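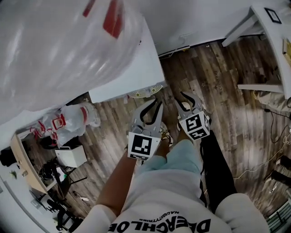
Figure 7.1 A two-fingered gripper held out by hand over a plank floor.

Chapter 7
Working Capital: The Money You Have But Can't Spend

Posted 4/18/18 by the Billevero Business Texts staff
Reading time: five minutes, longer if you owe somebody money

In December, a maker of small delivery vans called Iltden had the best month in its history. Orders for its one model, the Flusa, were more than the plant had ever handled. The sales team went out to dinner. The income statement, when it arrived, showed a healthy profit, and a copy of it was taped to the break room refrigerator.

The following week the company could not make payroll without calling the bank.

Students meeting this story for the first time tend to look for the crook. There isn't one. The vans were real, the customers were real, and the profit had been worked out by people who knew what they were doing. Iltden had simply earned money it didn't have yet, and had spent money it did have in order to earn it. The gap between those two events is the subject of this chapter.

Where the cash went

Let's start with the customers. Iltden sold mostly to bakeries, florists and small parcel firms, and it gave them generous terms, partly to win business from larger van makers and partly because the sales team was paid on orders and had no particular feelings about when the checks came in. On average, a customer paid 61 days after delivery. At the end of December, customers owed the company $727,000. On the balance sheet this appears as accounts receivable, a current asset, and it looks very handsome there. You can't hand it to a welder on Friday.

Now the suppliers. The most important was Subramaniam Castings, which made the suspension parts for the Flusa and had been in business long enough to have heard every excuse. Subramaniam wanted its money within 7 days. It offered no discount for early payment, on the theory that there was no such thing as early.

Put the two side by side and the trouble is plain. Iltden paid for parts almost as soon as they came through the door, spent weeks turning them into a van, and then waited two more months for the customer to get around to it. Every van sold was a small loan from Iltden to a florist. A good month meant a great many loans.

At the start of the month the company had $253,000 in the bank. That had always been plenty. It was plenty because the company had always been smaller.

Growth makes it worse

Most people expect a struggling firm to run short of cash and a growing one to be swimming in it. The first half is often true. The second half has put a surprising number of growing firms out of business.

A company that sells the same amount each month collects on old sales while it pays for new ones, and the two come close to evening out. A company whose sales are rising is always paying for this month's bigger batch with the money from an earlier, smaller one. The faster it grows, the wider the gap. If the profit on each van is thin, the gap can swallow it whole and go looking for dessert.

Oddly enough, the same arithmetic runs in reverse. When Iltden's orders fell off in the spring, the bank balance went up. Old checks came in, fewer parts went out the door as vans, and for a few weeks the company looked flush. A manager who watches only the bank account would have concluded that selling fewer vans was the way to get rich. We will return to this manager in Chapter 9, where he buys a warehouse.

Three piles

It helps to think of working capital as piles of money that have wandered off and taken other forms.

The first pile is inventory: parts on shelves, half-built vans, and finished vans sitting in the lot. Everyone in a company has a reason to want more of it. Purchasing likes the bulk price. Production likes never running out. Sales likes to have one in every color, including the green that no customer has ever asked for. Only the finance department wants less, and finance is not invited to many meetings.

The second is receivables, which we have met. The third pile, payables, works in the opposite direction. It is money you owe and haven't paid, and so for the moment it is somebody else's money doing your chores. Large companies are very good at this. They have been known to stretch a small supplier for months while sending it cheerful newsletters about partnership.

Working capital, as the term is used in this book, is current assets minus current liabilities. The definition takes one line and will be on no one's list of favorite sentences. The hard part is the timing, which the definition leaves out entirely.

What Iltden did

The bank agreed to a line of credit of up to half the receivables, at a rate the company thought was rude. Payroll was met. The sales team was told, over some protest, that its commissions would be paid when the customer paid, and the average wait for a check began to shrink almost at once. Subramaniam was asked for longer terms and said no. It was asked again, with a bigger order attached, and said it would think about it.

The green vans were sold at a loss.

In the sections that follow we take up the cash conversion cycle, the cost of trade credit, and the question of how much cash a company should keep on hand. You will need the balance sheet format from Chapter 3 and a calculator. Keep the Iltden story nearby, because the problems at the end of the chapter use it, and they assume you remember who was waiting for whom.

Key terms: working capital, accounts receivable, accounts payable, inventory, trade credit, line of credit, cash conversion cycle

Related chapters
Chapter 3: Reading a Balance Sheet Without Moving Your Lips
Chapter 6: Profit, and Other Opinions
Chapter 8: Borrowing From People Who Expect It Back
Chapter 9: Buildings, Machines and Regret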